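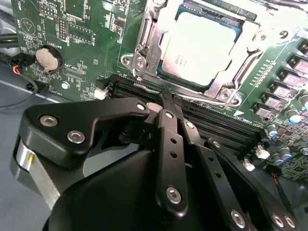 Figure 3. Wrist camera view at the memory station: gripper fingers above the two empty memory slots of a desktop motherboard.

4.2 Open day at the Drullenel workshop

The second part of the study took place during the public open day at the Drullenel workshop on Tuesday, January 8, 2019. The aim was to find out what visitors with no background in automation look at during a live assembly demonstration, and whether showing them the wrist camera picture alongside the arm changes what they ask. The laboratory sessions in Section 4.1 had used engineering students only, and we expected the general public to behave differently.

Three stations were set up along one wall. The first sorted screws, the second placed connector housings supplied by Komwood, and the third dealt with memory modules on a desktop motherboard. Only the third is treated here. The board lay on a light grey surface and the gripper worked at a slant to it, so that the processor socket, the coin-cell battery and the memory slots could all be seen from the wrist (Figure 3). A monitor beside the station showed the same view to visitors, at a height suitable for school groups. The safety screen was a standard Conier panel and visitors stood behind it throughout.

Mpho Swanepoel ran the station and gave a short spoken introduction at the start of each demonstration. The introduction was the same each time and named the parts of the board without explaining what the arm was about to do. Fatima Naidoo and Bongani Ntuli noted down visitors' questions by hand. We had planned to record the sound as well, but the hall was too loud for the recordings to be of use and they were discarded.

Over 800 people came through the hall during the day. Of these, 69 stayed at the third station for a full demonstration and agreed to fill in the one-page form given in Appendix B. Most of the others watched for a short time and moved on. We make no claims about them.

The questions fell into two broad groups. Visitors who stood nearer the arm mostly asked about force: how hard the fingers press, whether a slot could crack, and what the arm does when a module will not go in. Visitors who stood nearer the monitor asked about sight. They wanted to know how the system tells one slot from the other, and several pointed out that the metal lid of the processor looked almost white on the screen and asked if this confused the software. It does not affect the slot search, which ignores that part of the picture, but the remark led us to add a note on glare to the script for later visits.

A further set of questions concerned the gripper itself. The finger with the row of small round holes was often taken for a sensor. The holes have no sensing function and are used for mounting different fingertips. Signe Holst has suggested that a plain cover would avoid the misunderstanding, and one was fitted before the Van Wyk visit described in Section 4.3.

The demonstration was stopped 5 times by the operator, in each case at a visitor's request to see a movement again. These repeats were not counted as separate demonstrations. On the form, visitors were asked to mark on a line drawing of the board the place they had watched most. Nearly all marked the memory slots. A few marked the battery, and their written comments suggest that it was simply the part they recognised, helped by the printed label next to it.

The forms were coded by Katherine Guzmán, who had not been present at the open day. The coding scheme was the one used for the students, with the category "programming" removed and the category "jobs" added.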